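4.2 Package size and storage in the home

The household survey asked respondents where they kept dry goods after purchase and whether they moved them out of the original carton. Of the 437 households that returned a usable form, those in Rindthorpe were more likely to report a single storage place, usually a kitchen cupboard. Households in Buenaventura more often divided their goods between the kitchen and a second room. The difference remained after the results were adjusted for household size and for the floor area of the dwelling.

Respondents who kept goods in the original carton gave two main reasons. The first was that the carton carried the cooking directions and the date. The second was that a closed carton could be stacked or stood on end. Long, narrow cartons drew mixed comments. Several respondents in Rindthorpe wrote that such cartons fit well along the side of a drawer, while others wrote that they fell over when stood upright and were then laid flat behind other goods, where they were forgotten.
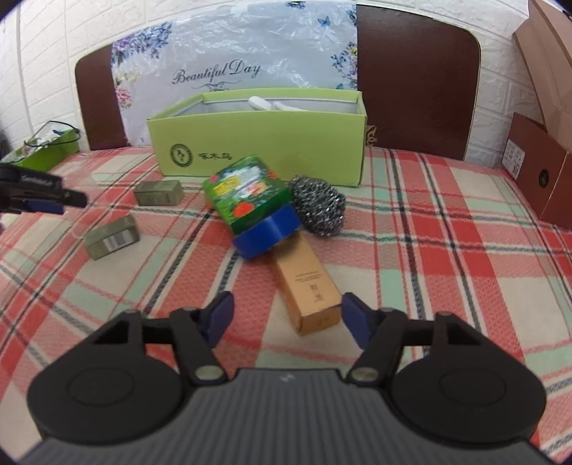 Figure 3. Long cardboard carton with printed upper face, laid on plaid cloth.
By the Household Storage Study Group, Donness Institute for Consumer Research

The legibility of printed matter was treated as a separate item in the survey. Respondents were asked to read the storage directions on a carton of their own choosing, at arm's length and under their usual kitchen lighting. A carton was recorded as legible if the directions could be read aloud without moving closer. Small type was the most common complaint in both towns. Older respondents reported more difficulty, as expected from earlier work, but the complaint was present in every age group.

The placement of the text also mattered. Cartons with directions on the widest face were read more easily than those with directions on an end flap, and flaps were often torn off when the carton was first opened. Once the flap was gone, most respondents relied on memory or on a second carton of the same product. A small number had copied the directions onto a card kept inside the cupboard door.

A follow-up visit was made to 80 households in the Tremia district, which had not been part of the mailed survey. Each visit took place in the afternoon and followed a fixed list of 12 questions. Interviewers did not open cupboards themselves. They asked the respondent to bring out the goods most recently used and recorded whether each item was in its original package, in a jar or tin, or in a bag. Items whose package had been replaced were coded as "moved" even where the label had been cut out and kept.

The Tremia visits supported the main finding of the mailed survey. Where storage space was shared with other household goods, such as linens or cleaning supplies, food was more likely to stay in its carton. Where the kitchen had open shelves, it was more likely to be moved. The visits do not permit a firm statement about waste, as discarded goods were not recorded. Section 5 takes up this question using the purchase diaries, which covered 2 months beginning in April.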